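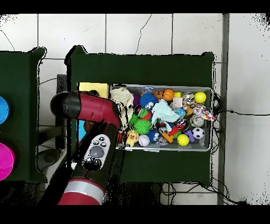
Momerlow Allotment Society
Minutes, Tuesday, 7.30 pm

Present: Sota Nomura (chair), Kohei Ikeda (minutes), seven plot holders and a dog.

1. Minutes of the February meeting
Agreed, once "rabid" had been corrected to "rapid".

2. Water
The bill is £213. Plot 19 denies owning a sprinkler. Plot 18 described the sprinkler in some detail.

3. Compost
Kohei had priced a delivery from Odirell. Sota asked where it would go. Discussion lasted until 8.40 and covered the car park, the path and Plot 19.
Action: Kohei to measure the path.

4. Slugs
Still against.

5. Any other business
The shed key is missing again. Sota has the spare, in the shed.

Closed 9.05 pm.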